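Open Day Guide, Section 4: Running the Card Table Demo
By the Tutent demo team, Henham

This is the station visitors crowd around first, and it's a joy to run! Allow 17 minutes for set-up before the doors open.

1. Lay the green mat on the table, to the side of the arm, and smooth out any curled corners.
2. Set out the cards on the mat in two groups.
3. Switch on the controller and load the Prakwood card program.
4. Send the arm to its start pose with the gripper open.

CAUTION: Keep visitors 700 mm back from the table whenever the arm has power. Kids will lean in (so do their parents).

5. Run one full cycle alone, then invite people over and let someone call out which pile goes first.

NOTE: If the arm stops in the middle of a cycle, press Hold, clear the mat and go back to step 2. Error 13 means the gripper needs homing.
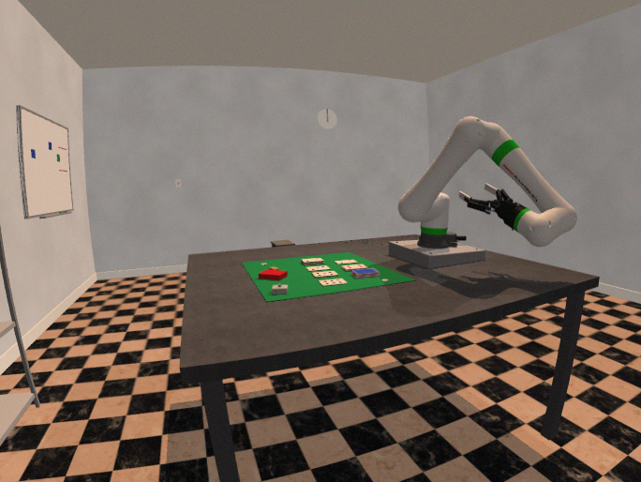

Page last changed: September 2, 2019

Start pose in the simulator, gripper empty and well away from the cards. Match your real arm to it before step 5. The Halász room has a lower table, so load the second pose file there. Then enjoy it, the first pick always gets a cheer!

Contact: Tutent Open Day desk, Henham | © 2019 Tutent | Back to top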